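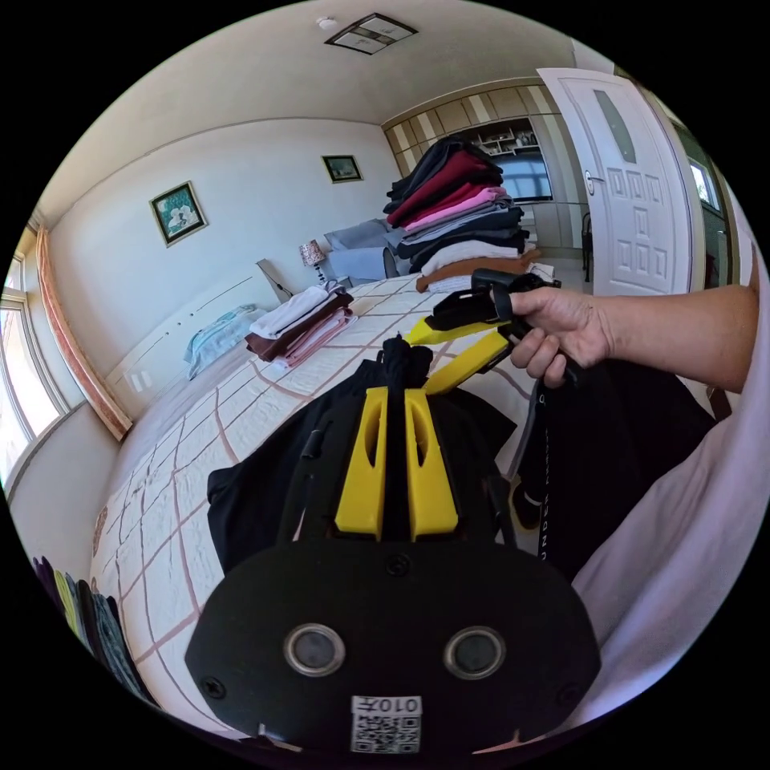 Photo: folding crew, Trudemo, for the Prolter notebook

Prolter notebook, folding. Saturday, written up after supper

I promised the people on the late shift at Steinbach that I would write a proper entry this time and leave out the shorthand, so anybody who picks this up in the break room should be able to follow it. It will be long. I had a lot of tea and a quiet house.

Where we stand: 132 usable folds out of the bedroom so far, counting the dark garments, the shirts and the towels all together. The plan on the wall says up to 200 before we send the batch over to be trained on, and I think we will get there without rushing, provided we stop being so picky about the first few seconds of each one. I went back through the rejects this afternoon and a fair number were thrown out for a slow start. A slow start is how people fold. You pick a thing up, you look for the shoulder seam, you change your mind. I have put 16 of them back in, and anyone who disagrees can come and argue with me at the bench, where there are cookies.

For those who have only seen the Wedex cell on the finishing floor: that one does sheets and pillowcases and it does them well, and the Prolter work is supposed to get it (or the next one) as far as clothes. Clothes are a different trade. A sheet has four corners and they are always the same four. A black top on a bed has corners when it feels like it. So two people from finishing, plus me, have been doing the folds by hand with the grippers, one in each hand, and the recordings go into the pile.

Dark on dark is still our worst category. When a black garment gets gathered up between the fingers it turns into a knot, and on the playback you can't tell front from back or one layer from two. I asked the crew how they know, and the answer was that they feel it, with the thumb, before they ever look. Well, there is no thumb on a gripper. What they have started doing, without my asking, is lifting the thing a little higher than they need to and letting it drop open before they commit. It costs a couple of seconds and it makes the recording so much easier to read. I would like that written into the instructions as the normal way to begin with anything black or navy.

I would also like to see the crew get the credit for it. That has been on my mind all week, and there is more on it further down.

Small things from the bench, before I forget:

The tethers. Both straps are fine but the thin cable wants to swing around into the view, and it has spoiled a few good folds by lying on the cloth at the moment of release. Tape it to the forearm, loosely, and leave slack at the elbow. Too tight and the wrist won't turn, as I learned on myself.

The trigger. Everybody squeezes too hard for the first hour. The fingers close just the same with a light pull, and the hand lasts longer. We swapped hands at the halfway point and it helped some. One of the crew has a bad wrist from years on the press and did beautifully with short turns and long breaks, and I want that kept as an option for good, no matter how many folds we are behind.

The bed. I have heard the argument for a flat table and I still vote for the bed. It is low and soft and hard on the back, and it is also where people fold their clothes at home. Steinbach wants to do home pickup next year, and a customer's bedspread will not be a stainless table.

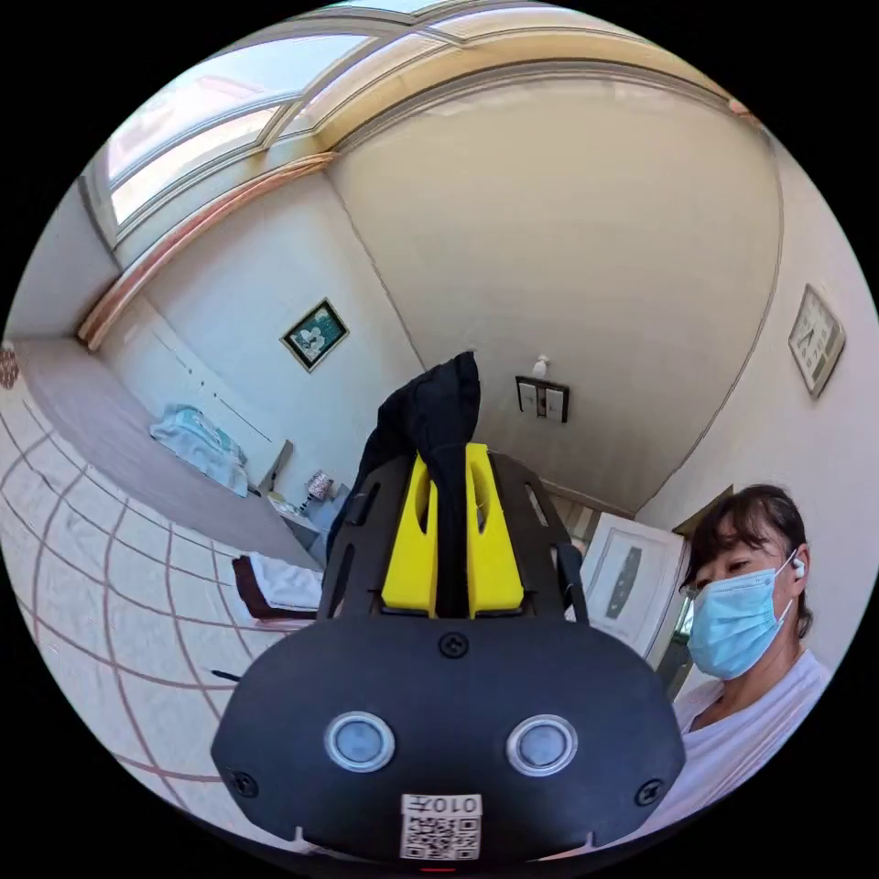 What the crew says about the work itself

I sat down with the finishing crew at the end of the afternoon, with the machine side of things switched off in my head as far as I could manage it. I had asked them beforehand to think about what has changed since the Wedex cell came in, and what they expect from the next step. What follows is my summary and they have all read it over.

The sheets going to the cell was a relief to almost everybody. Sheets are heavy and they are a two-person lift, and at the end of a shift your shoulders knew about it. Nobody misses them. What people do miss is the talk. Folding a sheet with somebody means standing face to face for eight hours, and you get to know a person that way. The cell needs one person feeding and one person clearing, and they stand with their backs to each other with a guard rail in between. The noise doesn't help. It is a small thing to put in a technical notebook, but three people brought it up separately and so in it goes.

The second point was about pace. Before the cell, the slow part of the line was always the folding, so the folders set the speed for everyone. Now the cell sets it. It isn't fast, particularly, but it never lets up, and the people clearing it have found themselves taking shorter breaks without anyone having told them to. The shift lead has since put a pause into the program so that the cell stops when the break bell goes. I think that is the single best change anybody has made on that floor, and it took ten minutes.

The third point was the one I had been expecting, which is what happens to the garment tables. There are 46 people across the shifts in finishing, and garments are what most of them do now. I told them what I know. The batch we are recording will not run a garment line. If it goes well it will let a machine do plain T-shirts and towels slowly, with a person standing by to help it out of trouble, and that person had better be somebody who can fold. I also told them what I don't know, namely what the owners will decide once they have seen a plain T-shirt folded by a machine on a good day. I would have liked to have something more comforting to offer, but they have been straight with me and I wanted to be straight back.

One of them said she would feel a good deal better about it if the people who did the recording were the people who got trained to run it. I agreed on the spot and I have written to Trudemo to ask for exactly that, in plain words, with a copy to the floor. I'll tape the answer in here when it comes, whatever it says.
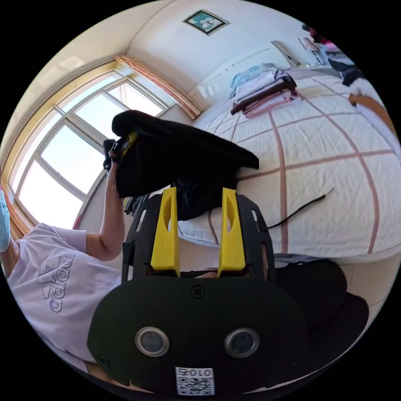
Paying for this work is the next thing we have to settle, and I have been going back and forth on it since the first session. At the moment the crew gets their ordinary hourly rate for recording days, the same as for a day at the tables, and on paper that sounds fair. But at the tables you are paid for a folded shirt, and here you are paid for showing how a shirt gets folded, and the showing gets used again and again after you have gone home. I don't know how you put a price on that, but I'm sure it isn't zero. There is also much more judgment in it than the rate sheet allows for. Take the moment with the black item held up high in the hand, with the gripper's fingers standing open and nothing in them. On our log sheet there is no box for that; it is neither a grasp nor a release, and the first time through I had marked moments like it as idle. It is somebody deciding what to do next, and the deciding is what we came for. I have added a column to the sheet called "sorting out" and I would ask everyone to use it, and I have used the same words in my note about the pay, so that whoever reads the two together will see what I mean.

While I'm on the log sheet: please write the garment type in full. "Blk" has been used for black shirt, black pants and, once, blanket. I spent most of an hour looking for a blanket.

Masks stay on for the bedroom sessions as before. There is a fresh box by the door.

Things we tried with two grippers at once

One gripper holds and the other one goes looking for the edge, that's the general idea, and on light-colored clothes it works from the first try. With the dark ones we had trouble with the second gripper coming in too steep. The tips push the cloth down into the quilting, and then you get a pinch of bedspread along with your garment. The crew's fix was to come in lower, from the side, nearly flat to the bed, and slide along until the cloth rides up onto the lower finger. I tried it for myself and it is harder than they make it look! My first several went straight under the garment and out the other side.

We also tried having two people work one garment, one gripper each, the way they used to do the sheets. It was slow and there was a lot of laughing and I doubt any of it can go in the batch. But the two of them were talking the whole time (left a bit, no, your left, let go now), and it struck me that this is pretty much how I would like the cell on the floor to be someday, something you can work across from and say "let go now" to. I've put those recordings in a folder of their own. Please don't delete them.
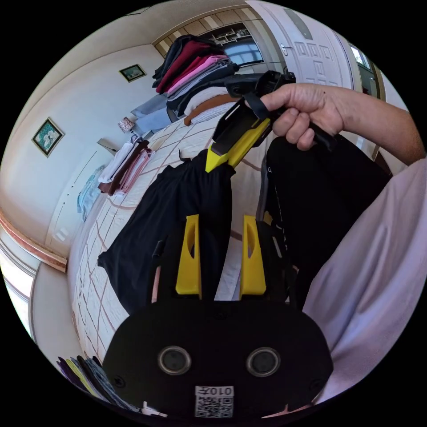 Two grippers, black garment. Second one coming in from the right.

For next time

Finish the dark garments first, while the daylight from the window is good, and leave the towels for late in the day. The towels don't mind.

Bring a second pair of finger pads. I don't want to stop a session for the want of a pair.

Ask the Steinbach office whether the early shift can send somebody too. So far it has all been late shift people, and they fold sleeves in first, while the early shift folds sleeves back. Both are right, and there is a long history there I won't go into, but if we only record one of them the machine will take sides.

Write up the "lift and let it drop" step properly, with the crew's names on it if they want them there. Two have said yes already and one wants to think it over.

Somebody left a nice pair of reading glasses at the bench. They're in the top drawer with the tape.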